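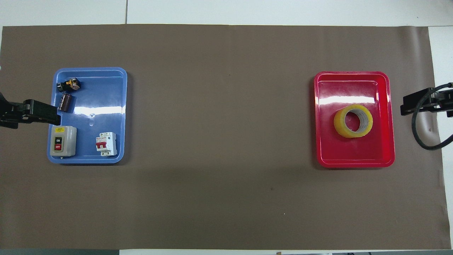

Maximiliano thinks two trays is one too few. His note on the sheet by the door says that anything with a question mark over it wants a tray to itself, otherwise it drifts into whichever pile is nearer, and that we'll be sorry by December if we keep going the way we are. Signed, with an underline.

Oct 11, 2022

OK, so I read that with my coffee and I half agree. Writing down how I'm sorting the Ostport boxes so he can argue with something specific (and so I remember it myself, I've already changed my mind once this morning).

Blue is for electrical parts. Red is for packing stuff and everything else that came out of the boxes and isn't electrical. No third tray for now! If a part is doubtful it goes in blue with the rest and gets a line in this notebook. I'd like one place to look for parts, doubtful or not.

In blue at the moment: the little relay (I'm calling it a relay, the black one with the yellow and metal on top, correct me if you know better), the brown capacitor, the gray ON/OFF push-button box, and the white miniature breaker with the red toggle. In red: the roll of yellow packing tape. I know that looks lopsided, but I only started on the first box and the paper stuff I put straight in recycling.

The switch box is the awkward one. It's big for that tray and wants to sit up on the rim, and if I shove it in flat then everything small ends up underneath it. I'd sooner have it hang over a bit. If you move the tray, take the box out first, please, and carry it separately.

Capacitor: please don't put it in a drawer until somebody has put the meter on it. I haven't done any of that yet. I want to discharge it through a resistor first like we always do with parts of unknown history, then measure, then write the value on a tag. I know there's a good chance it's fine. I also know what happened with the Toledo lot, where we filed everything on the strength of it looking clean and then spent an afternoon pulling it all back out.

Breaker: click it on and off a few times, check continuity both ways, screws turn freely, done. Same for the push buttons, more or less, except I want the cover off for a look at the contacts. Small screwdriver is in the Gosari case, second row, and it goes BACK in the Gosari case.

Brown paper stays down. I like it a lot more than the bare white top. Small screws show up on it well enough and when we're finished you just fold it up with all the crumbs inside and throw it out. It has creases already but I'm not changing it for creases. Change it if something leaks.

Labels. The Molell spreadsheet is up to 898, so the first tag out of this batch is 899 and we go on from there. One number per part, even if two parts are the same type. I tried one number per type over the summer and it was a mess, you could never tell which one had been tested. Cost of a tag is nothing, we bought the box of 4000 and we'll be retired before it's empty.

Bench time: I gave myself 60 minutes for sorting and went over because I stopped to read the old Toledo tags. Interesting, but not sorting. Testing is a separate session, and I'd like company for that one, it goes so much faster if one person measures and the other writes.

Back to the third tray. Maximiliano, if you still want it after the second Ostport box is open, fine, I'll clear the space between blue and red and you can have it there. Pick a color that isn't blue or red. And you're doing the labels for it.

To do: tags, resistor for the capacitor, ask whether Ostport wants the dead parts back or if we can scrap them.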